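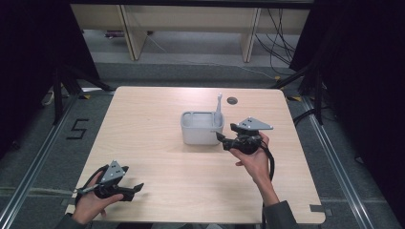
Two hand-held grippers and the grey caddy, one white stick standing in the back compartment.

Didetness hand grippers, reviewed by Lerato Kruger
July 9, 2020

Short version: good kit, chores still not solved.

You hold one in each hand, do the job, software learns from it. Chore I picked was caddy tidying. Bathroom bits in, bathroom bits out. Dull, which is the point.

Good: handles comfy. Jaws close evenly. Set up was quick, even for me.

Less good: cables get in the way of your wrists. Thin things are a pain, you end up pecking at them. Manual is dreadfull.

Did 200 goes over two evenings. Gülizar Bayram ran them through the Amska arm at her shop and got 80 clean ones out of 200 tries. Fine on an empty compartment, hopeless once things lean on the dividers. A child would be quicker.

So can a machine tidy your bathroom yet? No. Sort one caddy on a good day, maybe. Shop floor sooner than home I reckon, parts there stay where you put them.

Three stars. Would be four with a decent cable clip and a manual somebody has acutally read.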